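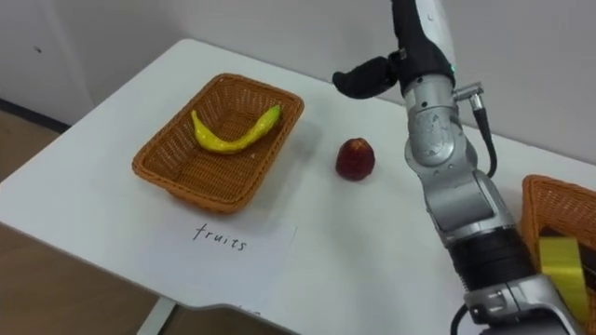

A woven basket and a handwritten label: the simplest form of a sorted surface.

The Case for the Labeled Basket

6 min read

Most kitchen storage fails at the moment of putting away. Taking an item out is easy to get right, as the person wants it and will look until it is found. Returning it is a lower-value task, usually done with one hand while the other holds something else. If the correct place is not obvious, the item goes on the nearest flat surface and stays there.

The usual response is to buy more storage. A better first step is to name the storage already in the room. A sheet of white paper with "fruits" written on it in black ink, laid flat in front of a wicker basket, does most of what a fitted drawer system does for the same category of goods. It assigns a location, and it can be read by a guest, a child or a person who has just come home on a Tuesday evening with two full bags.

Placing the label

A label can sit in three positions relative to an open container: on the container, above it, or on the surface in front of it. Tags tied to the rim are common in catalogs and perform poorly on wicker. The weave gives no flat face for the writing, and the tag turns edge-on after a few days of handling. Labels above the container work on shelving, where there is a board to fix them to. On an open tabletop the remaining option is the surface itself.

The label should lie on the side from which people approach. A label behind the basket is hidden by the rim as soon as the basket is full. A label to one side leaves some doubt about which area it refers to, particularly if a second container is added later.

Handwriting is adequate. Printed labels look more permanent, and households tend to leave them in place long after the contents have changed. A handwritten sheet gets replaced when it stops being correct. Use a thick pen, lowercase letters and one word. Lowercase words have more distinct outlines than words set in capitals, and a single word can be read from across the room.

Choosing the container

For fruit, the main variables are airflow, depth and rim shape. Woven baskets do well on the first. Air reaches the underside of the contents, where a glazed bowl would hold moisture against the skin.

Depth matters more than floor area. Fruit stacked in three or more layers bruises at the bottom, and the lowest layer is seldom checked. A rectangular basket with low sides will hold a week's supply for two people in one or two layers. Rectangular baskets also stand flush against a wall or a second basket, which round ones do not.

A flared rim widens the opening beyond the base and makes the basket easier to fill from any side. It also gives the fingers a purchase when the basket is lifted for cleaning. The cost is a larger footprint at the top, so measure across the rim when checking whether a basket will fit a shelf.

Of the woven types we compared for this feature, the Anevora low rectangle had the most even weave and the fewest loose ends. The Daneshvar is heavier and harder to push out of position, which is an advantage on a slick tabletop. The Taltico has a removable liner — useful for berries, unnecessary for anything with a peel.

Bananas and apples

A single basket marked for fruit implies that all fruit can share it. This is true for a few days. Apples give off ethylene as they ripen, and bananas respond to it quickly. A banana kept beside apples in a closed bag will brown well ahead of one kept alone. In an open basket the effect is smaller, but a household that eats bananas slowly should keep the two apart or buy fewer bananas at a time.

Bananas should be laid with the curve upward where possible, so that the weight rests on the ends. In a basket with flared sides, one end can lean against the rim. Apples need less care in placement, but they roll. An apple left on the bare tabletop next to the basket is the most common form of failure in this system, and the simplest to correct.

The surface around it

The basket works best on a table that is otherwise kept mostly clear. On a white top, anything outside its place shows at once. Dark or heavily grained tops hide small items and crumbs, and the eye adjusts to them. Owners of such tables can get a similar effect from a pale mat laid under the whole sorted area — Tirnex makes one in a plain weave that takes a damp cloth well.

Leave a hand's width of open surface on at least one side of the basket. This is where items land before they are sorted, and if there is no room for them they will be put on top of the label.

Adding categories

Start with one basket and run it for 8 days before adding another. The second category should be something that regularly ends up in the first. In most kitchens this is onions, garlic or unopened mail. Write the new label before buying the new container. If a single word for the contents does not come readily to mind, the category is too broad and the second basket will become a general store.

Related

Drawer dividers: fixed or adjustable
Where onions should go
Cleaning wicker without soaking it
October pantry check
Pens that hold up on kitchen paper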